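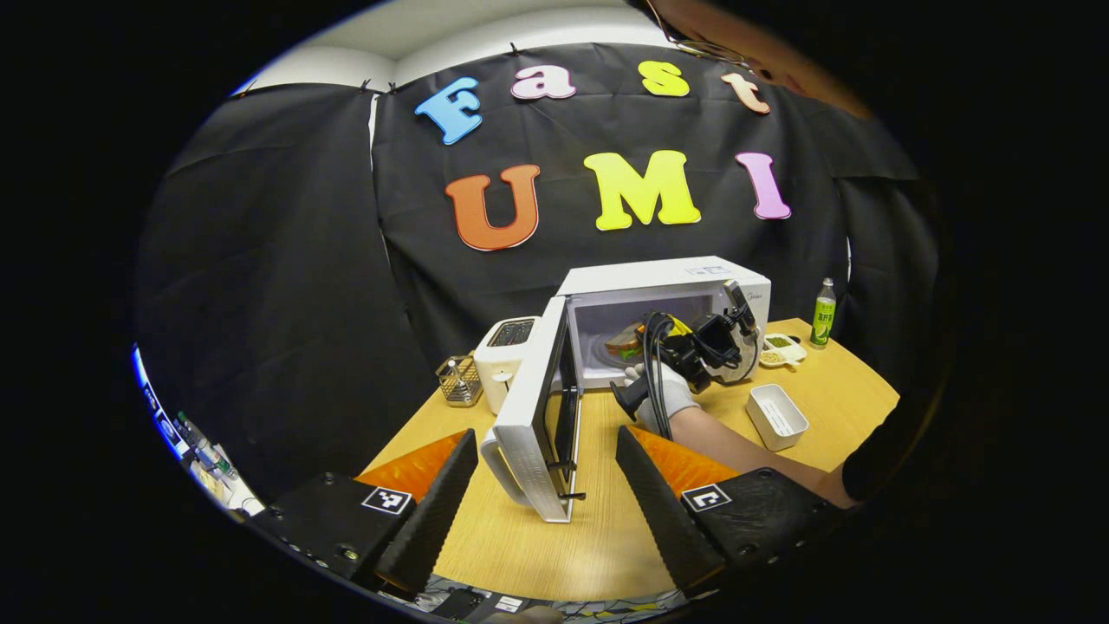 Open Day at Trestwood: Gallery

The Trestwood workshop in Cutbridge opened its doors in October for an afternoon of demonstrations. Doors opened at 1 p.m. and the last group left a little after five. We had 13 stations across the two halls, and most visitors got to all of them. The gallery has notes on the kitchen corner first, then on the rest of the day.

Kitchen corner
Reaching into the microwave with a hand-held gripper to get at the sandwich. The operator wears a white glove on the hand that holds the grip.

The toaster and the microwave share one table, with the black curtain and the foam "Fast UMI" letters behind them. This was the busiest stop in the east hall all afternoon.

How the station ran
The jaws are worked by hand, so there is no robot to program at this stage. A person does the job with the tool, and the recording of that job is what gets used for training later. One recorded try is one run. Our target for the kitchen tasks is 2000 runs by the end of winter, and 500 were done before the open day.

Visitors could try the grip for themselves between demonstrations. Groups were kept to six at the table. Children under ten needed an adult with them, and loose sleeves had to be rolled up.

The questions we heard most were about weight and about soft food. The grip is fine for a few minutes and tiring after an hour, so operators change over every 40 minutes. Bread is harder than it looks. Squeeze too much and the filling comes out of the side, too little and the sandwich stays on the plate.

A few people asked if the same runs can be used on a different arm. Sometimes. It depends on how closely the fingers match, and we are still working on that with the group in Woldale.

West hall
Steyn ran the sorting line and the pallet cell on the hour. The 3 p.m. pallet run started late after a sensor had to be cleaned, and we are sorry to those who had a bus to catch. The line will be set up again in the spring with a longer feed belt.

The small parts bench was open all day. Visitors could take home one of the printed brackets, and the box was empty by four.

Getting here next time
Parking at the Cutbridge site is limited and the lower lot floods, so please use the upper entrance. The Woldale bus stops across the road. School groups should book ahead through the front desk and tell us how many are coming and how old they are.

If you took part in a demonstration and would like a copy of your own run, send us the station name and the time of your visit. Files are kept until the end of the year.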